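Clurlow Table Flatware and Prep Bowls
Stock line 2981 - sold by the piece or by the carton

The Clurlow line covers everyday forks and spoons in stainless steel, shallow round dishes in the same metal, and a plastic mixing bowl. All pieces are supplied unengraved. Orders are filled from the Allimex warehouse and ship in plain cartons with paper dividers.

Flatware

The table fork has four long tines, slightly flared at the tips, on a flat head with a rounded shoulder. The handle is narrow at the neck and widens toward the end. The spoon has a large oval bowl and a tapered handle. Both are shaped to sit flat beside the plate. 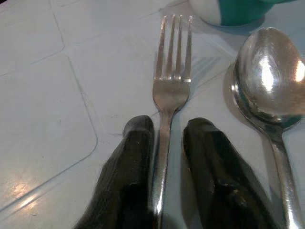
Forks and spoons are packed separately, 16 to a sleeve. Mixed sleeves are not available. A full carton holds 400 pieces of one pattern. Knives are listed under the Jendex line and do not match the Clurlow handle profile exactly; customers who need a complete place setting should order one of each before committing to a carton.

Finish will vary slightly between production lots. Pieces from different lots can be used together, but the difference may show under strong overhead light. The lot code is on the sleeve label and is not stamped on the piece.

Dishwasher: yes. Remove at the end of the cycle and dry with a soft cloth. Do not use steel wool, chlorine bleach or silver dip. Salt and acidic foods left on the surface overnight can cause pitting - rinse first if washing will be delayed.

Bowls and dishes

The steel dish is shallow and round with a reflective interior. It is intended for small prep quantities: chopped herbs, a beaten egg, measured spices. It is not rated for use on a burner and must not go in the microwave.

The plastic bowl has a rounded rim and comes in light lavender only. The white version was dropped in August. Top rack only in the dishwasher. Not for oven or microwave use, and not for hot oil.
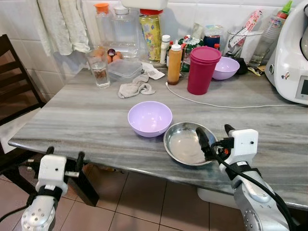
Dishes nest inside one another for storage. Bowls also nest, but should be fully dry before stacking or they will hold together by suction. Keep steel and plastic in separate stacks, as the edge of the dish will mark the bowl over time.

Cartons: steel dish, 52 per carton. Plastic bowl, 16 per carton. Single pieces are available from Safavi counters and by mail.

Replacements and returns

Unused pieces may be returned in the original sleeve. Bent tines are replaced if reported on delivery. Surface scratches from normal use are not covered.

For carton pricing or lot matching, write to Fereshteh Dehghan, trade orders, and quote the stock line and the lot code.

Page revised 13 March 2019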